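2 min read

Skisideck arm, May, evening session

Gripper closes. Gripper opens. Gripper then closes again without being asked, which I am choosing to call enthusiasm.

Went through the log from last night. Run 206 stopped at the same spot as the three before it, with the wrist swinging left and the Craddock driver board complaining about a step limit. I raised the limit to 247. Anselmo Robles says this is how people end up buying new motors. He has bought several, so I wrote it down.

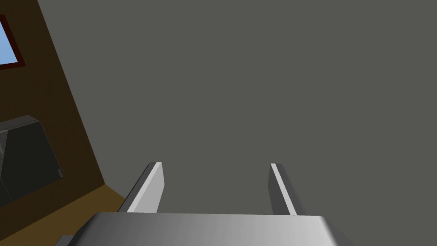 Wrist offset is still wrong in the sim, and I spent an hour blaming the Sirham mount file before finding my own sign error in the config. Fixed it and reloaded. With the tool camera view up, the two fingers lean in toward each other as they go up, and there's nothing past them but plain gray wall. Fine for checking the gap, useless for judging distance. I want a target on that wall before the next session, even an ugly checkerboard.

Real arm: left finger pad is peeling again. Glue from the Flultisness tub has now failed twice, and the tub is nearly full, so expect to see it fail more. Tried 8 open/close cycles by hand with the power off. Slight grinding on the way in, smooth on the way out.

To do:
- put the driver limit back if Anselmo is looking
- shim the right finger
- ask who has the small hex keys (me, probably)
- rerun from 206 with the sign fix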